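4. Does wood make a room feel calmer?

The claim that wooden surfaces lower stress is now repeated so often that few authors bother to cite anything for it. We went looking for the evidence and came away less sure than when we began. The two studies most often named in support, the Ollstead survey and the Lunwood office trial, do not measure the same thing, and neither one measures stress directly.

The Ollstead survey asked 68 office workers to rate their own rooms. People in wood-paneled rooms gave higher scores for comfort. They also had larger windows and, in most cases, more senior jobs, and the report makes no attempt to separate these effects. The Lunwood trial did better by moving 34 people between a paneled room and a painted one. Its main result, though, rests on a single question asked at the end of the day, after everyone had been told what the trial was for.

Work with rendered rooms was supposed to fix this. If only the surface changes, the argument goes, then any change in ratings must come from the surface. We doubt it. The Temumano image set, with 3000 ratings, treats "wood" as a yes-or-no label, so a door counts the same as a full wall. View angle is not recorded at all. Both can differ a great deal from one rendered view to the next (Figure 3), and a rater may well be responding to a slanting floor or a large blank surface and not to the grain of a door.

Figure 3. Four computer-rendered views. The first has orange-brown wood behind a blue plate. The second has a wooden floor and a tall wooden door, both at a slant. Plain gray fills most of the fourth.

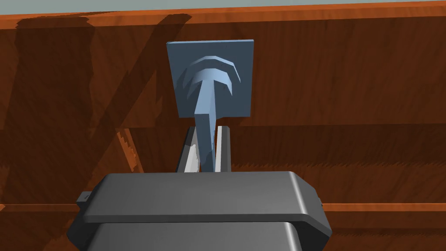
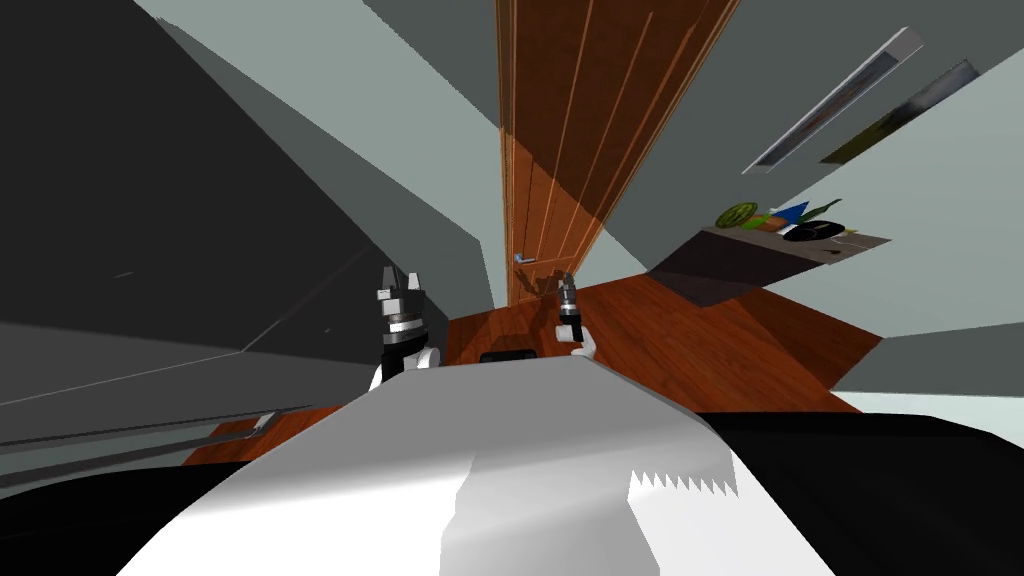
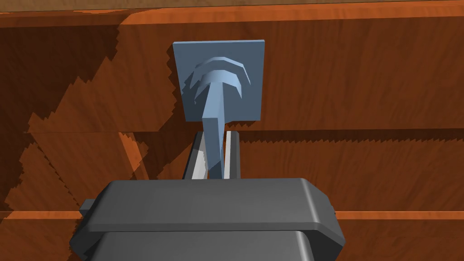
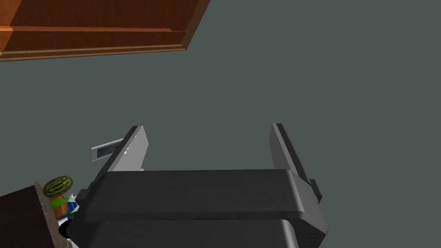
4.1 What the ratings can and cannot show

The Camacho scale, used in both room studies, has 5 items. Three of them ask whether a space is "warm," "natural," or "inviting." These are words people already use for wood, and a high score may show only that raters recognized the material. We would want to see the scale tried on a room that is pleasant by other means, such as one with good daylight and plain walls, before reading it as a measure of calm.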